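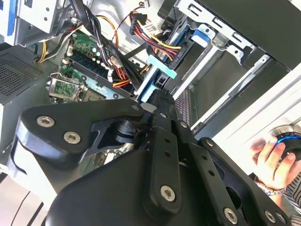

Ernergate extends electronics drop-off to desktop computers

Ernergate will accept desktop computers at its municipal electronics drop-off starting in August. The service has until now been limited to phones, cables and small household appliances. Residents may bring up to two computers per visit at no charge. Businesses must book a slot and pay a handling fee by weight.

The collection point is at the Akyol transfer station, behind the weighbridge. It will be open from 11 a.m. to 6 p.m. on collection days. Monitors and printers remain excluded under the current contract and should go to the regional depot in Jundale, where existing rules apply.

Equipment received at Akyol will be sorted into two streams. Machines that power on and pass a basic hardware check will be passed to Zevodero, the contractor that holds the city's reuse agreement. The remainder will be dismantled for materials. Steel panels and drive brackets go to the scrap metal line, and circuit boards are bagged separately because they are sold under a different grade. Power supplies are removed whole and are not opened on site. Coin cell batteries are taken off the boards before bagging and stored in a closed container.

Under the agreement, Zevodero must report the weight of each material stream every quarter. The city will publish the totals with its regular waste figures. A trial held at Akyol last year took in 49 desktop computers, of which 11 were suitable for reuse. The most common reasons for rejection were missing memory, failed power supplies and damaged processor sockets.

Processors and memory modules may be removed by the owner before drop-off. A machine with an empty socket is accepted but goes directly to dismantling.

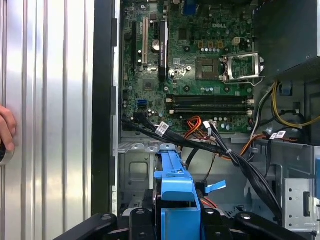
Data and storage drives

Owners are responsible for backing up any files they want to keep. Drives left in a computer will be wiped if the machine enters the reuse stream and shredded if it does not. Residents who prefer to keep a drive should take it out beforehand. Staff at the collection point will not remove drives on request, and items cannot be returned once they have been logged.

A receipt listing the number of machines handed in is available at the weighbridge office. Certificates of destruction are issued to business customers only and must be requested at the time of booking.

Side panels should be attached or taped to the case for transport. Keyboards, mice and power cords can be placed in the small appliance bins next to the entrance and do not count toward the limit of two computers.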